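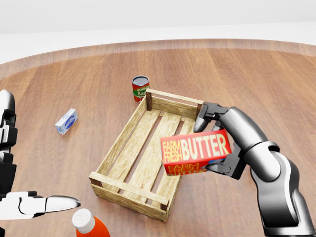
Unit 5. Putting the shopping away: how close are machines?

5.1 Scope

The previous unit dealt with fixed cells, where parts arrive in a known position. Household work gives no such guarantee. This unit takes one chore, moving groceries from a table into an open crate, and asks how much of it can be handed over today. The course simulator, Clorerlow, is used for all exercises. It renders the table, the crate and the items and computes the contacts between them.

5.2 The task in stages

A single transfer is split into locate, approach, grasp, lift, carry and release. Students tend to spend their effort on the grasp. For a firm, box-shaped item such as a packet of butter, two flat faces suit a two-fingered gripper well, and the grasp is seldom where the run fails. Release is harder. The item must clear the side rails, come down inside the crate and leave room for the next one.

A slatted floor adds a further difficulty. An edge set down over a gap may tip, and a depth sensor may return the table surface between the slats instead of the floor of the crate. Height estimates should be taken from the top rail.

Item shape also matters. A tin standing upright can be gripped round its body. A carton lying on its side presents different faces from one standing up, and the planner has to choose again. A bottle with a tapered neck offers a poor hold near the top — grip the body where the reach allows.

5.3 Results from the Risbridge runs

The Risbridge set contains 454 simulated transfers made with the Collet planner. Of these, 404 ended with the item inside the crate. Of the 50 failures, 21 were lost during release and the remaining 29 at all other stages together. The overall rate is 89 per cent.

That figure needs care. A crate of ten items, each placed at this rate and each independent of the last, would be filled without error less than one time in three. Independence is itself generous, as a badly placed item makes the next placement harder.

5.4 Simulation and the real kitchen

Wurnureo, the test flat used in the second half of the course, repeats the task on hardware. Expect lower rates. Friction varies, card crushes, and lighting changes through the day. Simulated labels are also cleaner than printed ones, so a recogniser tuned only on rendered items should be checked again.

5.5 Working answer

One known item into one empty crate: yes, with supervision. A full load of mixed shopping, unattended: not yet.

Exercises

1. Compute the chance of filling a six-item crate at the rate in 5.3.
2. Propose a release height for a boxed item and state what it depends on.
3. Give an order for loading a tin, a carton, a bottle and a box of butter. Justify the first and last choices only.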